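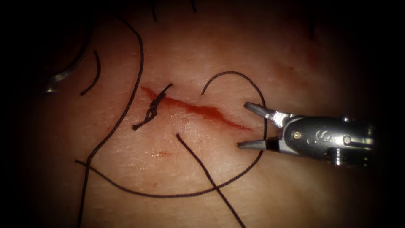 How far apart should interrupted stitches be on a short, straight cut?

A common rule is to make the spacing between stitches equal to the total bite width. If the needle enters 2 mm from one edge and leaves 2 mm from the other, place the next stitch 4 mm along. Closer spacing adds thread without much gain, and wider spacing lets the edges gap.

Posted 24/06/2021 by Ernő Deák
Reading time: 2 minutes

I am working on practice tissue, not patients. My spacing is even but the edges roll inward between knots. Thread is 4-0 braided silk, curved cutting needle. Is this a spacing fault or a bite fault?

Answer 1 (Szilágyi)

Most likely the bite. Inward rolling usually means the needle went in at a shallow angle and took more surface than depth. Enter at 90 degrees to the surface and follow the curve of the needle, so the path is at least as wide at the bottom as at the top. Take the same depth on both sides – a mismatch leaves a step. Hold the needle one half to two thirds of the way back from the point. Then check tension: the knot should bring the edges together and stop there. If the surface puckers or blanches, it is too tight.

Answer 2 (Reven)

Same problem here in April, fixed it with smaller throws. Also cut your tails shorter, mine kept getting caught in the next knot.

Answer 3 (Nallico)

Tail length has no effect on rolling. Agree with the first answer on angle. On a cut that is wider in the middle, some people put the first stitch at the midpoint and halve the gaps from there. Working from one end is also fine if both edges are the same length – otherwise you finish with a fold of spare tissue at the far end.

This site uses cookies. By continuing to browse you accept our cookie policy.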